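원격조작 교시 실습실 방문 보고서

1. 방문 개요

본 보고서는 서비스 로봇 교시 기술의 현황을 파악하기 위하여 2019년 4월 5일 Tromico 아케데일(Arkdale) 실습실을 방문한 결과를 정리한 것이다. 당 기관에서는 교육과정 담당자를 포함하여 5명이 참석하였으며, Tromico 측에서는 교시 운영 책임자 루타 스탄케비치우스(Rūta Stankevičius) 씨와 데이터 품질 담당 칸찬 니샤드(Kanchan Nishad) 씨가 안내를 맡았다. 방문 일정은 지난 3월 양 기관의 실무 협의를 통하여 확정되었다.

오전에는 사업 소개와 원격조작실 참관이, 오후에는 손동작 교시 구역 참관과 질의응답이 진행되었다. 점심시간 이후 일정이 다소 지연되어 정비 구역 참관은 생략하였다.

2. 원격조작실

원격조작실에서는 조작자가 양손에 조종 장치를 쥐고 옆방에 설치된 양팔 로봇을 움직인다. 조작자의 손목 각도와 손가락의 벌림 정도가 로봇에 전달되고, 동시에 관절값과 영상이 하나의 기록으로 저장된다. 한 번의 시연은 물건을 집어 정해진 위치에 놓을 때까지를 단위로 하며, 조작자는 시작과 종료 시점에 발판을 밟아 구간을 표시한다.

신규 조작자는 27시간의 기초 훈련을 이수한 후에 정식 기록 작업에 배정된다. 스탄케비치우스 씨의 설명에 따르면 훈련 초기에는 집는 힘의 조절보다 접근 방향을 정하는 일에서 오류가 더 많이 발생한다. 조작자는 화면만으로 거리를 판단해야 하므로 물체를 지나치거나 옆의 물체를 건드리는 경우가 잦다고 한다. 참석자 중 2명이 직접 조종 장치를 체험하였는데, 컵 하나를 옮기는 데에도 여러 차례의 시도가 필요하였다.

실습실에서는 동일한 과제에 대하여 400회의 시연을 기본 묶음으로 관리한다. 한 묶음 안에서도 물체의 위치와 방향은 매회 변경하도록 되어 있으며, 변경 내역은 작업표에 기재한다. 작업표는 종이 양식을 사용하고 있었고, 전산 입력은 당일 업무 종료 전에 일괄 처리한다고 한다.

3. 손동작 교시 구역

손동작 교시 구역은 로봇을 거치지 않고 사람의 손으로 직접 작업을 수행하여 기록하는 공간이다. 기록은 작업자의 시선에 가까운 높이에서 이루어진다. 이 구역의 과제는 음료 준비대와 탁자에서 흔히 이루어지는 일을 중심으로 편성되어 있으며, 종이컵 다루기, 뚜껑 분류, 다기 정리 등이 포함된다. 과제 편성은 협력사인 Dedlow가 제공한 업무 목록을 바탕으로 하였다.

니샤드 씨는 종이컵이 교시 대상으로서 까다로운 편이라고 설명하였다. 가볍고 쉽게 눌리며, 겹친 상태에서는 한 개만 분리하기가 어렵기 때문이다. 작업자에게는 평소의 속도를 유지하되 양손이 서로를 가리는 시간을 줄이도록 안내하고 있다.

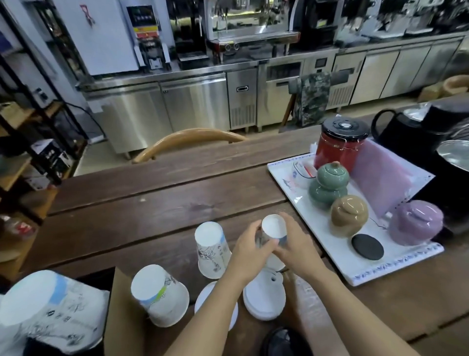 사람의 손으로 시연한 동작을 손의 형태가 다른 로봇에 어떻게 적용하는가?

손가락의 움직임을 그대로 옮기지 않고, 물체에 닿는 위치와 물체가 이동한 경로를 추출한 다음 로봇 집게의 구조에 맞추어 다시 계산한다. 두 손을 함께 쓰는 동작은 각 팔의 역할을 나누어 별도로 표시하며, 재계산이 어려운 구간은 원격조작 시연으로 보완한다.

4. 기록 검수

기록된 시연은 당일 1차 검수를 거친다. 검수자는 구간 표시의 정확성, 손과 물체의 가림 여부, 과제 완료 여부를 확인하고 부적합 사유를 코드로 입력한다. 판정이 엇갈리는 기록은 니샤드 씨가 최종 확인한다. 검수실에는 사유별 판정 예시가 비치되어 있었으나, 일부 코드는 구분이 모호하여 개정 중이라고 한다.

실패한 시연의 처리 방식에 관하여도 문의하였다. 물체를 떨어뜨렸다가 다시 집은 기록은 폐기하지 않고 별도로 분류하며, 로봇이 오류에서 회복하는 방법을 학습하는 데 활용한다. 다만 작업자가 중간에 과제를 포기한 기록은 학습 대상에서 제외한다.

5. 논의 사항

당 기관은 교육생용 실습 과정에 원격조작과 손동작 교시를 모두 포함하는 방안을 제시하였다. Tromico 측은 손동작 교시를 먼저 배치할 것을 권고하였다. 과제의 순서와 물체의 성질을 익힌 교육생이 조종 장치에 더 빨리 적응한다는 것이 그 이유이다. 실습 과정의 총 시간은 70시간으로 잠정 협의하였으며, 세부 배분은 추후 결정한다.

촬영 기록에 작업자의 손과 작업 공간이 포함되는 점과 관련하여, 동의서 양식과 보관 기간에 대한 자료를 요청하였다. Tromico 측은 해당 양식의 사본을 제공하기로 하였다.

6. 후속 조치

가. 실습 과정 초안은 교육과정 담당 부서에서 작성하여 스탄케비치우스 씨에게 송부한다.
나. 부적합 사유 코드의 개정본을 수령하는 대로 당 기관의 평가 기준과 대조한다.
다. 이번에 생략된 정비 구역 참관은 차기 방문 일정에 반영한다.
라. 조종 장치의 대여 조건은 Tromico의 장비 담당 막시밀리아노 피게로아(Maximiliano Figueroa) 씨와 별도로 협의한다.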